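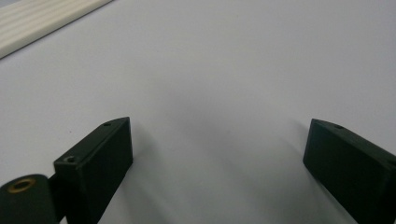 Timitar Student Manipulation Project: Gallery

Department of Mechanical and Electrical Engineering, Cestlow College

Page updated 14 June 2020

The Timitar Project is a two-semester student project in robot manipulation, open to undergraduates in their second year and above. Students in the project design, build and use hand-held gripper tools, and record how ordinary household objects are picked up, moved and set down with them. The recordings are then used in coursework on grasp planning and in the senior seminar on robot learning.

The gallery presents work from the table setting unit, which was taught for the first time this year. It is intended for prospective students and their families, for partner schools, and for members of the department who did not have the opportunity to visit the workroom in Grunumberg Hall. Faculty supervision was provided by Dr. Gleice Assunção. The student team was led by Doğukan Başaran, a senior in mechanical engineering.

About the Tool

Each team works with a two-finger gripper that is carried and operated by hand. A camera travels with the tool and looks out over the fingers, so that the student's recording and the tool's motion share one point of view. The fingers are plain rectangular blocks with small round holes in their top faces. They attach to the body of the tool at the base and can be taken off for inspection or replacement.

Teams were permitted to revise the shape of the fingers once during the year. Most elected to keep the flat inner faces and to spend their remaining hours on the opening mechanism. The written rationale for each design is held with the team's final report and may be consulted in the department office.

Before any object is placed on the table, the operator opens and closes the fingers over a bare surface and confirms that the motion is smooth in both directions. The check is recorded in the same manner as a task. Students are asked to look for uneven travel, looseness at the joint and any contact between the fingers and the table. A tool that fails the check is set aside until a second student has examined it.

The Table Setting Unit

The unit asks students to handle the parts of a single place setting. Tableware was chosen by the faculty for its variety of shape and surface. A glazed rim reflects the room lights, a bowl presents a curved wall to a flat finger, and thin utensils lie very close to the surface beneath them. Each of these conditions appears in the assigned reading, and the unit gives students the chance to meet them in practice.

Work is divided into sessions. In a session, one student operates the tool, one arranges the objects and one keeps the written log. The three roles rotate so that every member of a team has served in each before the midterm review in March. During the academic year the teams completed 212 sessions, and the project archive now holds almost 4,000 individual recordings.

Recordings are reviewed by a student from a different team, who marks the start and end of each movement and notes any slip, collision or false start. Attempts that do not succeed are kept in the archive with the others. Dr. Assunção has asked that they be labeled with the same care, and the seminar devotes a full class meeting to them.

Utensils

The handling of chopsticks was the final assignment of the unit and the one to which the teams gave the most time. A pair may be treated as one object or as two, and students were required to state their choice in the log before the session began. The assignment also required teams to consider where along its length a utensil should be gripped, and how the far ends would move in relation to the dishes.

Doğukan Başaran prepared the instructions for this assignment. He recommended that operators approach slowly, pause before closing the fingers, and keep the wrist at one angle throughout the movement. Several teams adopted the recommendation in full. Others found that a small change of angle near the end of the movement gave them better control, and their notes have been added to the instructions for the coming year.

Caption: White chopsticks lying diagonally across a square tray with a silver rim, their thicker ends toward the left finger of the gripper. The setting includes a white bowl and spoon on a striped woven placemat.

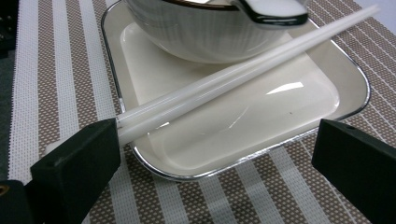

Review and Presentation

At the close of the unit, 5 teams presented their findings to the department. Presentations were limited to a short talk, a selection of recordings and questions from the faculty. Teams were assessed on the quality of their logs and the soundness of their reasoning. The number of successful movements did not form part of the grade.

The faculty noted with approval the work on reflective surfaces. Two teams studied how highlights on glazed dishes shift as the camera moves with the tool, and one proposed a simple procedure for checking the lighting before a session. The procedure has been adopted for general use in the workroom.

The Lins Prize for careful record keeping was awarded for the log on chopstick handling. The log sets out each change made to the approach, together with the reason given by the operator at the time. A copy has been placed in the reading area on the second floor of Grunumberg Hall.

Joining the Project

Students who wish to take part in the next cycle should submit a one-page statement of interest to the department office. Previous experience with robots is not required. Applicants should have completed the introductory course in mechanics or be enrolled in it, and should be able to attend the weekly workroom meeting. Students from other departments are welcome to apply and will be placed on mixed teams where possible.

New members receive instruction in the safe use of the tools before their first session. They then observe an experienced team, and keep a practice log that is read by a senior student. Places on the project are limited by the number of tools available, and a waiting list is maintained through the fall semester.

Use of Photographs

The photographs in this gallery are the property of Cestlow College. Partner schools may reproduce them for teaching purposes, provided that the Timitar Student Manipulation Project is credited. All other requests should be addressed to the department office in writing and should state where the photographs will appear.

Requests for access to the recordings are handled separately. Please direct them to Dr. Gleice Assunção, with a brief description of the intended coursework or research.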